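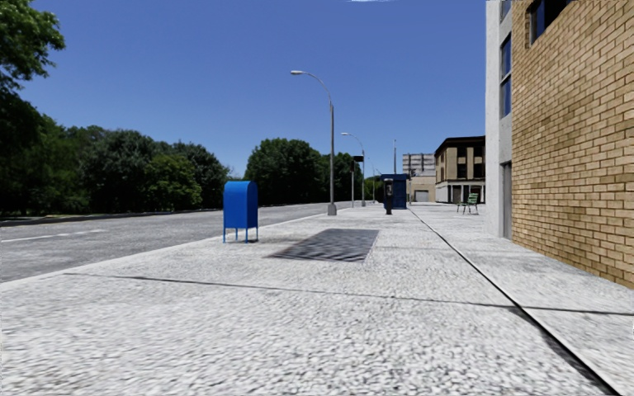 Posted by the Galier sim team, Skendness Robotics Club
Gallery: Sidewalk Delivery Project, February

Hi from the back half of the computer lab! This is our page for the Foledier challenge, where you write the brains for a little delivery robot and it has to get down a city block without hitting anything. We're in the simulated division this year, so the whole street lives on a computer, and I have spent so much of my winter on this one sidewalk that I could probably draw it with my eyes shut.

The picture up top is our practice block, which we named Serrano (our streets all get names, it's a rule). I love the blue mailbox. It's up on thin legs, and that makes it a great test, because you can see pavement right through underneath and a planner that only checks low down might decide there's a way through. Ours did, for 2 weeks. We fixed it by making the robot treat everything above the gap as solid too, and I'm still a little proud of that one.

The grate next to it is flush with the ground, so it's fine to roll over, but try telling that to our first obstacle detector! All those wavy dark and light bands drove it nuts. Same deal with the black joint running down the sidewalk. It's a line, not a wall, little buddy.

Past that you've got the street lamps, the pay phone with the dark blue booth behind it, and the green bench over on the building side. Our route goes between the bench and the pay phone, and I'd say that's the part where everybody leans in toward the monitor.

Numbers, for the people who like numbers: we've logged 543 practice runs on Serrano, and our best clean streak is 63. We get 3 tries at the regional, and the best one counts.

Next up is tuning the turns, which are still kind of jerky. If you want to help, come by the lab at 3:00 and bring snacks (pretzels preferred).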